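Cómo doblar camisetas de algodón para que no se desparramen en el cajón

Durante años doblé las camisetas en el aire, de pie junto a la cama, y luego me extrañaba de que el cajón pareciera un nido. Si a ti te pasa lo mismo, siéntate un momento conmigo, que este método se aprende en una tarde tranquila (¡y con un café al lado, si puede ser!).

Lo primero es buscar una superficie lisa y despejada. A mí me gusta la mesa, porque la colcha se traga las arrugas y luego te las devuelve todas juntas. Yo uso una cómoda Larken de cajones bajos, y en cada cajón me caben 11 camisetas puestas de pie.

Coge la camiseta del montón tal como venga, hecha un gurruño, y busca las costuras con los dedos antes de tirar de nada. Después estírala a lo largo, sujetándola por los dos extremos. Si se te retuerce por el medio, suelta un lado, gírala y vuelve a empezar sin prisa.
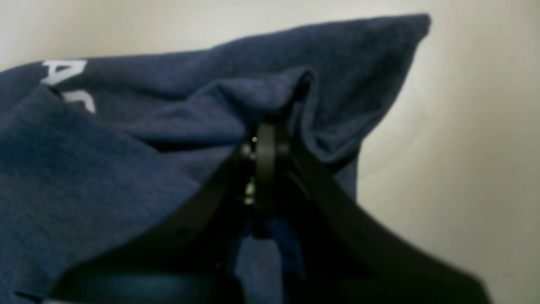
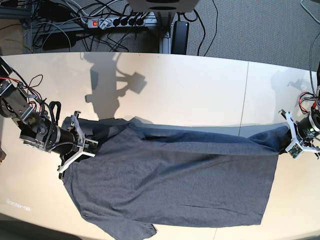
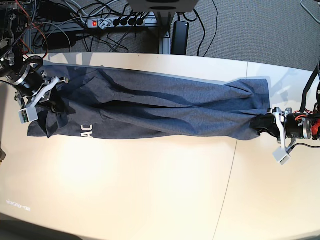 Tela estirada de un extremo a otro, todavía retorcida y con pliegues en diagonal. 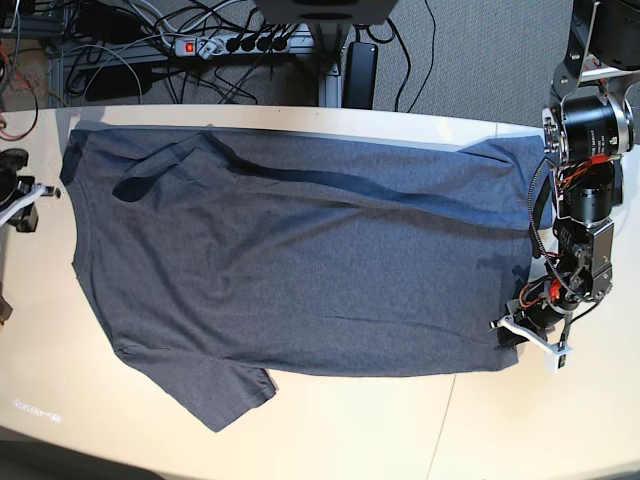

Pasa ahora la palma de la mano desde el cuello hacia el bajo, siempre en el mismo sentido. Insiste en las mangas, que tienen la mala costumbre de quedarse dobladas por debajo - y eso luego abulta muchísimo. Si la camiseta lleva letras estampadas, ponla boca abajo para que el dibujo quede por fuera al terminar.

Dobla un lateral hacia el centro, con la manga vuelta sobre sí misma, y haz lo mismo con el otro. Te quedará una tira larga. Lleva el bajo hasta el cuello, alisa otra vez y haz 2 dobleces más, apretando un poquito con el canto de la mano. El paquetito debería aguantarse de pie él solo; si se cae, suele ser que ha quedado aire dentro, así que ábrelo y repite el último doblez.

Con las de algodón grueso yo me salto ese último doblez y las guardo tumbadas en el cajón de abajo, con las sudaderas.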